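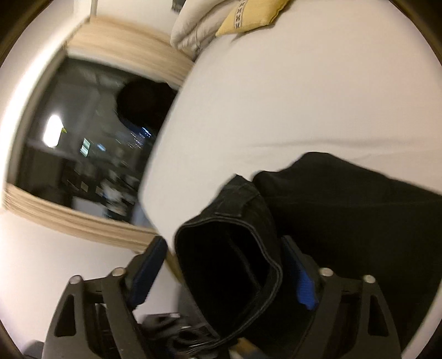 Why did the robot let go?
A story about pants, pinching and one very stubborn hem
By Agata Serra

You have probably been told to fold your clothes. You have probably also found 10 good reasons to do it later. Robots don't argue, and you'd think that would make them excellent at laundry. Stivby was the first folding robot I ever worked with, and it was so bad at laundry that we had to switch it off.

Stivby had two arms, a flat head with cameras in it, and a gripper at the end of each arm. A gripper is a robot's hand, if you're feeling generous. It has two fingers with a soft pad on each, and all it can do is open and close. Try picking up a pair of jeans with just your thumb and one finger. Now try it wearing oven mitts, because robot fingers can't feel much either.

To teach a robot like Stivby, a person takes a gripper in their own hand and does the chore with it. Pinch the cuff, lift, fold, let go. Cameras record the whole thing, and a computer studies the recordings over and over until it can copy the moves. We gave Stivby 548 recordings of people folding clothes on beds. That sounds like a lot. You have watched someone fold clothes far more often than that, and look at the state of your drawers.

What went wrong

On a Tuesday in June, Stivby was folding black jeans. It pinched the cuff nicely. It lifted. Then, halfway through the fold, it opened its fingers and dropped the leg in a heap. It went back, pinched the cuff, lifted and dropped it again. It did this 22 times before somebody came back with a cup of tea and noticed.

That was the silly part. The serious part came next. On its last try, Stivby missed the cuff and grabbed the bedsheet underneath. It pulled, as it had been taught to. The sheet was tucked in tightly and did not want to come. Stivby pulled harder. A robot doesn't get a sore arm and think, hmm, something's funny here. The motor in its elbow got very hot, and the sheet ripped from one side to the other.

If that had been somebody's sleeve, with somebody's arm in it, I wouldn't be making jokes about it.

Finding the fault

We had three suspects.

The first was the pads. Were they worn smooth, like old sneakers? We checked, and they were fine.

The second was the cameras. Black cloth is hard for a camera to see properly, as the folds and shadows all turn into one dark blob. Stivby was losing sight of the cuff as soon as it lifted it. When it couldn't see the cuff, it decided the job must be finished, and let go.

The third suspect was us. Nearly all our recordings showed pale clothes. We had taught Stivby to fold the laundry of a person who owned nothing but white T-shirts.

So it was the cameras and it was us, but mostly it was us.

How we fixed it

We made 3000 new recordings, with plenty of dark pants in them. My arm has not forgiven me.

We also gave Stivby a pull limit. If something tugs back too hard, it has to stop, open its fingers and wait for a person. And we moved the big red stop button. It had been on the wall behind the robot, so to stop the robot you had to walk past the robot. I would like to say we noticed this sooner.

Try it at home

You'll need two wooden spoons, a pair of pants, a bed and a friend.

Hold one spoon in each hand. Using only the spoons, pick up one cuff and fold the leg over. Now close one eye and do it again. Then have your friend turn the light down low (not off, you'll trip) and try with the darkest pants you own.

Words to know

Gripper: the part of a robot that holds things.
Fault: something in a machine that isn't working as it should.
Pull limit: a rule that tells a robot how hard it is allowed to tug.
Hem: the stitched edge at the bottom of your pants. Also Stivby's worst enemy.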